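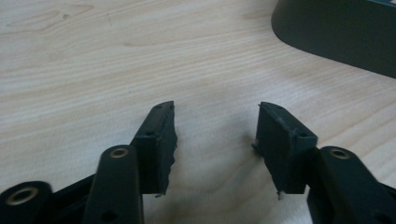
Pads wide open over the bare table, before anything else.

How to Compare Two Handheld Grippers Without Losing Your Mind

I've been going back and forth between the Faltus and the Prevumby for weeks now, and people keep asking how I test them, so let's get into it! You need a table, both grippers and something awkward to pick up.

Step 1. Look at the pads first

Open the jaws all the way and check the contact pads before you log a single grab. Scuffed corners, frayed bits hanging off the bottom, little bumps on the inner side... write it all down. I skipped this in September and ended up tossing 41 grabs because I couldn't tell if the gripper was bad or the pad was just worn (ugh).

Step 2. Work over a circuit board

I love a circuit board for this. It's thin, it's stiff, and a sloppy grip shows right away. Set it at an angle so your wrists have to do some work, and keep your cables running off to the sides.

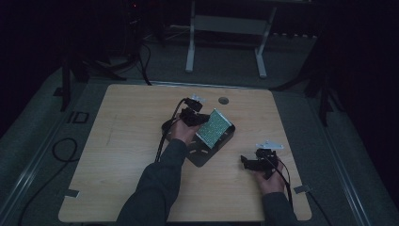 One gripper in each hand, with the green board sitting on the slotted black plate.

Do 9 tries with the left hand, then swap and do 9 with the right. Please swap! My right hand is so much better that it'll make any gripper look like a winner.

Step 3. Come in low and slow

Bring the fingers down until they're just above the wood, stop, and only then close. If one finger sits lower than the other, fix your wrist before you blame the linkage. I like to practice this over open table first, with the gap good and wide.
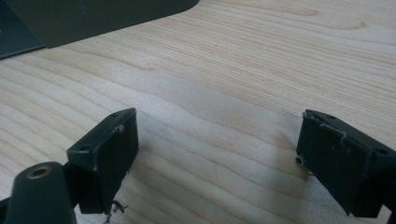
Step 4. Write up your misses

I sort mine into slips, bumps and "what was that." The slips tell you the most about the pads, so tally those first and then go back to Step 1 and check for new wear.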